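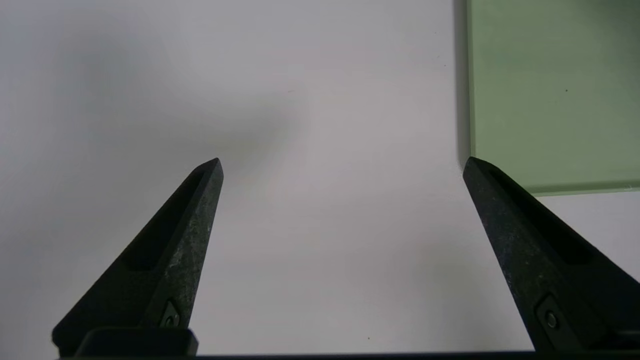
## Review: Druvgate finger kit, after one term in our robotics club

I bought this kit in July for the school club I help with, at Nellurari. We have 2 robot arms and the students are building a sorting project for the Amiseo competition. The kit cost 141 dollars with shipping, and my opinion is mostly good.

The fingers are matte black with a slightly rough surface, and they become narrow at the tip. I like this shape very much. The students can see well what is between the tips, and they learn quickly to line them up with a small part. Each finger has a long groove, and the screw near the base is easy to reach. My youngest group changed a finger without my help – it took them one lunch break, but they did it.

What I like less: the black finish shows every scuff. It does not change the grip, but after a few weeks it looks old. Also the instructions are 46 pages and the part about mounting comes near the end, so please read this part first. Thin flat sheets lying on the table are still difficult for us. We had better luck when the sheet was standing up.

Before this we used the Nørgaard fingers for about 55 lessons. They were cheaper, but too wide for our small parts.

I give four stars out of five. I would buy it again for a club, and I would order one spare pair at the same time.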